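Skostley Kitchen Notes, September

PLATES, AGAIN

Quick one this month, typing this between loads of dish towels.

The plate shelf got sorted. Finally! Thulani Ndlovu and Noemi Haverford stayed late and went through every stack in the back cupboard, all 78 dinner plates, and pulled anything with a chip you could feel with a thumbnail. 11 went in the mosaic bucket. If you want pieces for a garden path or whatever, ask Noemi before the bucket goes, it's heavy so bring a second pair of arms.

What's left is in three stacks now. White on the bottom shelf, blues in the middle, and everything pink, peach or orangey on top. Please keep it that way?? Last time it lasted two suppers.

Money: the jar plus the soup night came to $1,831. Most of that is the new sink faucet. Some of it is towels. Toshiko Onishi has the reciepts if anyone wants a look.

Also, the big stockpot lid is still missing. Not blaming anyone. Check under your car seat.

Fruit. Osamu Fukuda's trees are going like mad and he's dropping off two crates a week till they're done. Apples mostly, a few pears, hard ones, give them time on a windowsill. Take what you'll eat. Small ones are best for the kids' snack table so leave those if you can. Anything bruised goes in the green tub for sauce, Ebenezer Ackah is making a batch and wants cinnamon sticks, not ground. He was firm on this.

Sauce jars: bring back your empties, with lids, washed. Labels can stay on, I've given up on labels.

Cupboard key is on the hook by the light switch. Hook, not the windowsill.

Last thing, table setting for the harvest supper. We argued about tablecloths for most of a meeting and the answer is no tablecloths, bare tables, so wipe them down the night before and again after lunch. One fruit by each place, guests can take it home. I was on the fence about the pink plates but I'm sold now, a salmon one on light oak with a red apple just off the rim, up on the left, looks great and didn't need a napkin or a sprig of anything. The wide flat rim helps too, room for bread. So pink ones for the long table, whites for the buffet, and whoever's setting up, put the apple on the wood and not on the plate or it'll be in the way when the soup comes round.
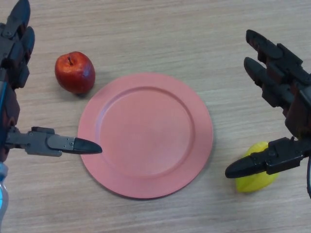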